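# Can a Machine Do the Chores Yet? The Laundry Page

This gallery is part of a longer set on household and shop-floor work and how far machines have come with it. Earlier pages covered dishes, floors and shelf stocking. Laundry gets its own page because it comes up more than anything else in the mail.

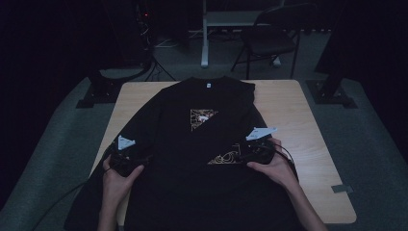

*Black T-shirt with gold print, spread on the table. Both handheld grippers are on the fabric.*

The short answer on laundry is that washing and drying were solved long ago and the rest was not. A washer needs someone to load it, and a dryer needs someone to empty it. Between the dryer and the drawer there is sorting, turning right side out, shaking, laying flat, folding and stacking. In most homes all of that is still done by hand.

## Why a T-shirt is hard

A plate has the same shape every time you pick it up. A shirt does not. Pull one sleeve and the hem moves. Lift it by the collar and the rest of it hangs in a way that depends on the weight of the cotton and how it was lying before. A machine that has learned one pile has not learned the next one.

Dark shirts are worse. On black cloth, folds and shadows look much alike, and a camera has trouble telling an edge from a crease. A print on the chest helps because it shows which side is up and where the middle is. Plain black with no print is the item most people we talk to would leave until last.

Size matters too. A shirt that hangs over the side of the table has part of its weight pulling on it the whole time. People correct for this with a small tug and don't think about it.

## Two hands

Most of the folding machines sold to laundries use clips or rollers. You feed in the shirt, and the machine does the same motion each time. The Skandon feeder we watched in August works like that. It is fast with towels and pillowcases, and it got through 95 of them while we stood there. It wants each piece fed in straight, so a person stands at the front all shift.

Work with two grippers goes the other way. It is slow, but it starts from the shirt as it lies. One side can hold while the other moves, which is how most people fold. A person guiding a pair of grippers has to give up fingertips and work with two small jaws, and that shows pretty quickly which steps really need fingers. In our notes these were the trouble spots:

- Picking up one layer when two are lying together
- Finding the shoulder seam without feeling for it
- Letting go without dragging the fold open
- Smoothing, which a flat palm does in one pass

Smoothing surprised us. We had it down as the easy step. A narrow tool pushes a wrinkle along in front of it, and you end up chasing it to the hem.

## Where it stands, chore by chore

**Folding shirts.** Possible at a slow pace with a clear table and one shirt at a time. Piles are still a problem. Our own trial log for the Pernden arm runs to 1028 attempts, and the entries marked "good enough for a drawer" are mostly towels and short-sleeved shirts. Long sleeves did badly.

**Matching socks.** Better than expected. Color and length can be read from above, and a poor fold on a sock bothers very few people.

**Buttons.** No. We have not seen a shirt buttoned by a machine at a speed anyone would wait for.

**Hanging.** Mixed. Getting a hanger in through the neck is fine when the neck is loose. Hooking it on a crowded rail is where it goes wrong.

**Fitted sheets.** No, though plenty of people would give the same answer about themselves.

**Shop-floor folding.** This is the case for stores that refold display tables all day. Mfinanga, a small clothing shop that let us sit in for a morning, refolds the same table again and again, always to the same width. That sameness is good for a machine. Customers walking through the middle of it are not. The shop tried a plastic folding board first and has kept it.

## What we time and what we don't

For each shirt we write down the time from first touch to last and whether it was set down square. We don't time the walk to the basket or the trip to the drawer, so the numbers flatter the machine a little. A person folding at home with the radio on took 46 seconds for three shirts. The Pernden arm has not come close to that with one.

Cost is left out on this page. Broridska has announced a home unit but has not given a price or a delivery date, and the demo we were sent starts with the shirt already flat. Flattening is half the job, so we are holding off until we can hand it a shirt out of the dryer.

## Readers' requests

The most common request is for bath towels, then kids' clothes. Towels are done and will go up with the next batch. Kids' clothes are waiting on a box of hand-me-downs, sizes 2T and up. Several people asked about ironing. We have nothing to show on it and no plans to put a hot iron on an arm in this room.

If you have a chore to suggest, write in with the item, the fabric and what you count as done. The last part is the most useful.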